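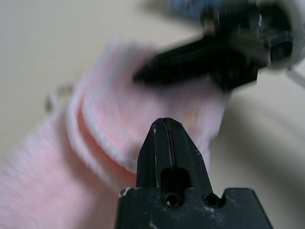 **Can any machine sort and fold a family's washing yet, or should I stop waiting?**

Asked May 11, 2025 in Home & Laundry

We are a house of five and I do most of the washing. My brother-in-law keeps telling me not to bother with a new airer and a proper sorting shelf because in a year or two there will be a robot for all of it. He has sent me the Dekier page three times now. It says the thing "handles everyday textiles", and there is a video of a towel being folded, with music over it so you can't tell if it's been speeded up.

I've been promised this sort of thing before. We had the Fleltuneck folding frame, which you had to feed by hand, one shirt at a time, buttons done up first. It went to the tip.

What I'd like to know:

- can anything you can buy today take a basket of mixed clean washing and put it away folded?
- if not, is there one part of the job it can do well enough to be worth the money?
- has anybody here used one at home, as opposed to at a show?

I'm not after links to more videos please.

---

**Answer 1** (marked as helpful, 53 votes)

No to the first, not really to the second, and I'd be wary of anyone who says yes to the third.

I worked in a hotel laundry in Onness for a long time. We had machines for sheets and they were very good, but a sheet is one big rectangle and two people still fed the corners in. The small stuff was always done by hand. A manager once had a firm in to show us a machine for face cloths. It did 200 in the time they said it would, all the same cloth, all from the same stack, all facing the same way. Then we gave it a trolley of ours and they asked for a cup of tea and a word in private.
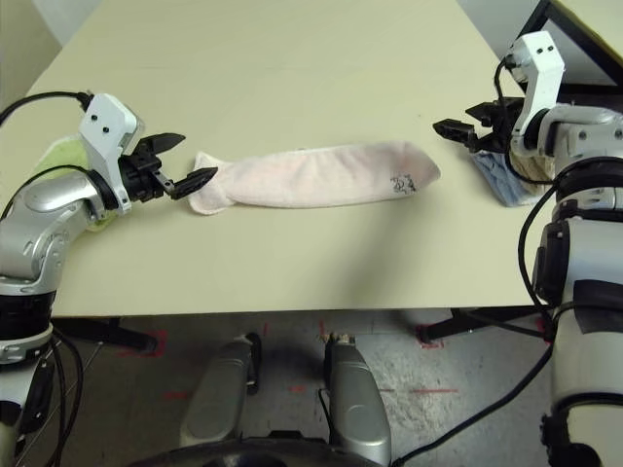
Socks are the test I'd set any of these sellers. A towel forgives you. If it's an inch out, you still have a folded towel. With a sock you have to find the open end, work out which way the heel goes, find the other one and turn one cuff over both without stretching it. When you see two arms and a pale pink sock set out flat on a bare stretch of table, cuff one way and toe the other, with a gripper already at the cuff, look at how much has been decided before the clever bit begins. My washing comes out in a knot with one sock inside a pillowcase and two inside out. So ask who laid the sock out. If the machine did, from a heap, I'd be impressed and I'd want to see it again with my heap. If a person did, you've still got a person doing the laundry.

Other things to ask before you part with money:

1. How many goes did it have before the one in the video?
2. What does it do when it drops something on the floor?
3. Can it tell whose is whose? Mine were all black school socks in three sizes.
4. Where does it live? Two arms and a base want more room than most of us have next to the boiler.

I will say the hands are better than they were. The old ones could barely pick up one layer of cloth and usually came up with nothing or the lot. I still wouldn't leave one alone with a jumper.

Buy the airer.

---

**Answer 2** (2 votes)

My cousin has a robot hoover and it's brilliant so I don't see why not?? Put the socks in a net bag before they go in the wash, then they stay in pairs. No robot needed.

> *Comment from the asker:* We've got net bags. The children don't use them.

---

**Answer 3** (11 votes)

I'm a bit less gloomy than the first answer, though I end up in nearly the same place.

I pack returns in a clothing warehouse and we had a trial of a Ķēniņš arm last September. It was there to lift folded items out of a tote and put them in bags. On a good shift it got through almost 300, and I do more than that before lunch. It was fine with boxed shirts and hopeless with anything fluffy, and when it got stuck it just stopped and flashed until one of us came over. By the second week we were tidying the totes so that it could cope, so the saving had gone somewhere – into our breaks, mostly.

What I'd say to the asker is that "handles textiles" can mean picks up a cloth. Folding it is another job. Matching it to its partner and putting it in the right drawer are two more, and the drawer has to be opened. The sellers run all of that together.

Would I have one if it worked? Yes, tomorrow. I hate pairing socks. But I'd want to borrow it for a month and pay afterwards, and when I asked the people running our trial about that they changed the subject.

> *Comment from the asker:* Thanks, this is what I suspected. I've shown him the four questions and he says I'm being negative. Airer ordered, and I'm going to ask about the shelf in the DIY section.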